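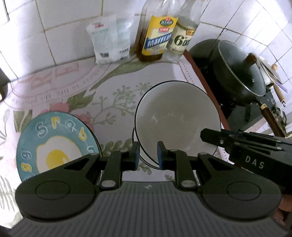 A white bowl between the fingers of a hand-held gripper, on a kitchen counter in Estville.

Flotton gathers its examples in home kitchens. The lead engineer on the Bodin project says each task is repeated 40 times per kitchen, with the dishes moved between takes.

"Bowls are harder than bottles," the engineer says. "The rim is thin and the angle changes every time."

Failed grasps are kept and labelled. Of the first 300 takes, 81 were failures. "The model needs those too."

Colour and glare vary from home to home, and the team does not correct for either. Eight more kitchens are booked for October.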